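Setting up your Zallow powered speakers

I wrote this part for anyone who has a pair of Zallows in the van and a Drukix mixer that came without much of a booklet. I've set mine up in bars, barns and one very damp marquee, so most of this comes from getting it wrong first!

1. Put the speakers on their stands before you plug anything in. Raise each one until the horn clears people's heads, then push the locking pin all the way through.

2. Turn the mixer's main level right down, and turn both speakers off at the back.

3. Run one XLR cable from each main output to input 2 on the matching speaker. Input 1 is for microphones, and it's far too hot for a mixer (ask me how I know). 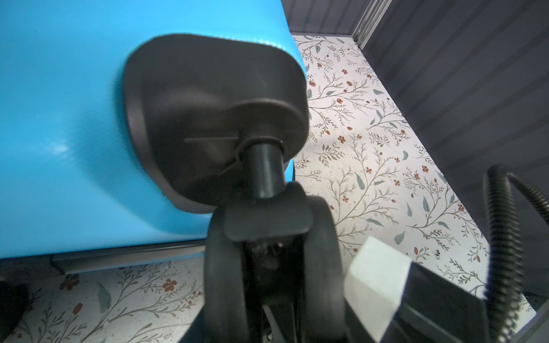

4. Power up in order — laptop, mixer, speakers last. At the end of the night, go backward.

5. Play a track you know well and bring the main level up slowly. I stop when the meter sits at 4 bars on the loud parts.

Note: If the vocals sound boxy, pull the 500 Hz band down a little. In low rooms I cut at 370 instead, on the Sostow EQ plug-in.

Caution: Never swap cables with the speakers on. The pop is horrible, and it can take a tweeter with it.

Next up is adding the Espiritu sub, so leave everything connected and turn the main level back down.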